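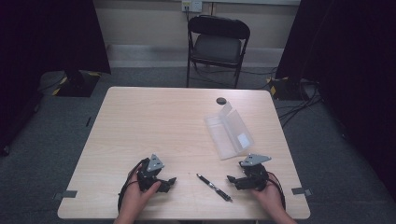 Hand-held grippers at the collection table, with the pen and the open box used in the put-away task.

Hacer Tuncer starts each session by closing both grippers twice. The habit dates from the second week of the Trelemance project, when a batch of recordings came back with the jaw readings offset by a constant amount and had to be thrown out. Closing the jaws fully gives the software a zero for each side. Closing them a second time shows whether the zero holds.

Tuncer runs demonstration collection at Floltedano, which builds training sets for two-handed manipulation. We spoke in June, over one long afternoon, with breaks while she checked uploads. The task then in production was a short one: pick up a pen, put it in a clear plastic box with a hinged lid, close the lid. A person performs it with a gripper in each hand, and the recordings go to a model that is meant to learn the motion.

I asked why the operators hold the grippers themselves when they could drive a pair of arms from a leader device.

"Speed, mostly," she said. "With arms, a new operator needs days before the motion looks like anything. With the gripper in your hand you are useful in an hour. You also feel contact. If the pen catches on the edge of the box, you know before you see it, and you correct. That correction is in the data."

The cost comes later. A human wrist can reach poses that the target arm can't, and a person will use them without thinking. Each recording is therefore replayed against a model of the arm, and any episode that passes through an unreachable pose is rejected. In the first month, she said, that filter removed more material than every other check combined. Operators now practice with the replay on a monitor beside them until they learn where the limits are.

"You can't teach it with a diagram. I tried. They have to do it wrong and look at the red segment."

The Trelemance set was specified at 1522 accepted episodes. The number was not chosen by her group. It came from the customer, Jokarano, and reflects an earlier set of theirs that they want to compare against. Tuncer would have preferred fewer episodes with more variation in them.

"If I had the choice I would take 200 starting layouts and a handful of tries at each. What you get when you only count episodes is people putting the pen down in the same place every time. It is comfortable. The arm learns one place."

Her answer has been a layout sheet. Before each episode the software gives the operator a position and an angle for the pen and a position for the box. The pen may lie straight, crosswise or diagonally, with the tip toward the operator or away. The lid is open at the start in most layouts and closed in a smaller group, where opening it becomes the first step. Other objects may be left on the table as distractors. They are not touched, and the operator is told to reach past them normally.

Pens have turned out to be a reasonable test object. They roll, they are narrow, and a clip on one side changes how the body sits between the jaws. "If you close on the clip, the pen turns as you lift," Tuncer said. "Sometimes it is fine. Sometimes it arrives at the box crosswise and you have to put it down again." Episodes with a second attempt are kept and tagged. Episodes with a drop to the floor are cut at the moment of the drop and go into a separate folder that Jokarano hasn't asked for. She keeps it anyway.

The question of failures took up a good part of the conversation. Her view is that a set made only of clean runs produces a policy that doesn't know what to do a centimeter off its path. She asks for recoveries on purpose, at a fixed share of the total, and instructs operators to make small errors early in the reach. She doesn't want acted errors at the grasp itself.

"A person pretending to miss a pen looks like a person pretending. The timing is wrong. At the start of the reach it does not matter so much."

Timing is checked in other ways. An operator who has done 100 episodes is much faster than one who has done ten, and a set that mixes both has two speeds in it for the same motion. Dağdelen, the in-house review tool, plots the duration of each phase by operator and by hour. When the curve drops too far, the operator is moved to another task. Shifts at the table are limited to 3 blocks, with the grippers set down between them. Fatigue shows first in the hand that is waiting. It sinks toward the table, and the model then learns a waiting pose nobody intended.

I asked what she writes in the notes field, which is free text and, by her account, rarely read by anyone outside the room.

"Anything that changed. New jaw pads. Table moved. A different box, even if it is the same kind of box. Operator has a cold. You don't know which of these you will need."

She had one complaint about the clear plastic. Edges that a person finds by touch are hard to find in the recorded video, and the lid is worse than the box, since its outline depends on what lies behind it. A test with an opaque box gave better closing rates on the arm after some 200 episodes. Jokarano wants the clear one, and the remaining layouts will be recorded with it.

The next task on her list uses the same table and a zippered pouch. She has blocked out a morning for calibration and hasn't yet written the layout sheet.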